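Vanity corner and hall, monthly walk-round, February
Checked by Elmarie Adams, Grenamik, starting 14 minutes before the doors opened

1. Dressing table stable, top clear of spills: OK
I gave it a good lean from both sides and it stayed put, which is more than I could say for the old one (bless it). Please keep hot tongs off the white top all the same.

2. Mirror secure and free of chips: OK
I do love this mirror, but it is a heavy old thing, so lift it from the base and never by the carving at the top.

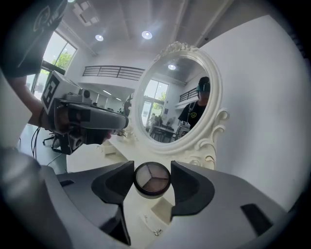
Three-shade eyeshadow compact at the oval mirror, vanity table.

3. Cosmetics in date, lids closing properly: ACTION
Two of the Volley powders had lost their labels and I've put them aside. Anything shared wants a wipe between people, and the El Idrissi brushes are due a proper wash, so could whoever is in first tomorrow take those on?

4. Lighting: OK, with a comment

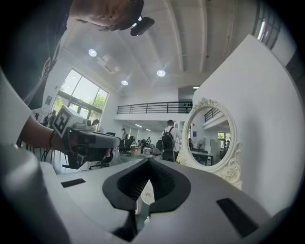

I had a long chat with the electrician from Nullo about the fittings, and he would like us to write down the hour any lamp starts flickering, as it saves him a second visit. He quoted 374 for the spare set, which I've passed on. The round recessed ones in the high white ceiling were all glowing when I looked up, and with daylight coming through the big window as well it is a lovely bright room to work in.

5. Walkways and seating: ACTION, minor
Leave at least 700 mm between the chairs and anything people need to walk past. I know they drift towards the window on a nice day!

6. Extension leads: OK
Rated to 3000 watts, tags all readable. Unwind fully before use, please.

Next check in March, same time of day.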